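Priltance Scene Suite

Household environments for simulation-based robot learning

Overview
Release 3
Supported tasks
Method
Requirements
Licensing

Overview

The Priltance Scene Suite is a library of simulated household interiors for research groups that train and test mobile manipulation policies. It is developed and maintained by Fallow and is supplied with the tools needed to vary each room, run a policy in it, and score the outcome. The suite is intended for work on object search, tabletop rearrangement, and navigation near furniture.

Each environment begins as a base room with fixed walls, floor, and large furnishings. Small objects are then placed by a sampling program that checks for collisions and stable support before the room is accepted. Surface colors, lighting direction, and viewpoint are drawn separately, so that a research group may change one factor while holding the others constant.

Release 3

The current release contains 45 base rooms, of which 12 are dining areas. The dining areas were added at the request of licensees who found that policies trained in kitchens performed poorly near tables surrounded by seating. Thin chair legs and crossbars are modeled as separate collision bodies in this release. In earlier releases they were enclosed in a single box, and policies learned to keep an unnecessary distance from the table.

Method

The suite implements the staged variation procedure developed by the Fallow research group under Abhishek Pathak. Training proceeds in three stages. In the first, only the positions of small objects change between episodes. In the second, surface colors and lighting are varied as well. In the third, the seating is moved and the starting viewpoint is drawn from the full permitted range.

A policy advances to the next stage when its success rate on held-out rooms has stopped improving over a fixed number of evaluation rounds. The number of rounds is set by the user. The default value is 25.

In internal trials completed in July, policies trained by the staged procedure reached the same success rate as policies trained with full variation from the start, using about half as many episodes. The benefit was greatest for object search and smallest for navigation alone. No benefit was found when the seating was removed from the rooms. These results apply to simulated rooms only, and licensees should carry out their own evaluation before using a trained policy on physical equipment.

Supported tasks

Object search: the policy is given the name of an object category and must bring it into view.
Tabletop rearrangement: the policy must move one or more small objects to a stated goal position.
Approach: the policy must reach a position beside a table without touching the seating.

Requirements

A workstation with a dedicated graphics card is required. Scenes may be exported for use with the Netell planning library through the adapter included in the package. The Sýkora export format used in Release 2 can still be read but is no longer written.

Licensing

Academic licenses are issued to a named laboratory and cover all staff and enrolled students. Commercial licenses are issued for each site. Applications for the next licensing period must be received by 28th October.
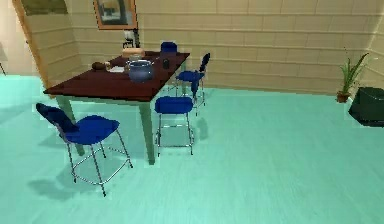
Can rooms built with Release 2 be used in the staged variation procedure?

Rooms from Release 2 must first be converted with the tool supplied in the package, which rebuilds the collision bodies for the seating. Once converted, they may be used in all three stages.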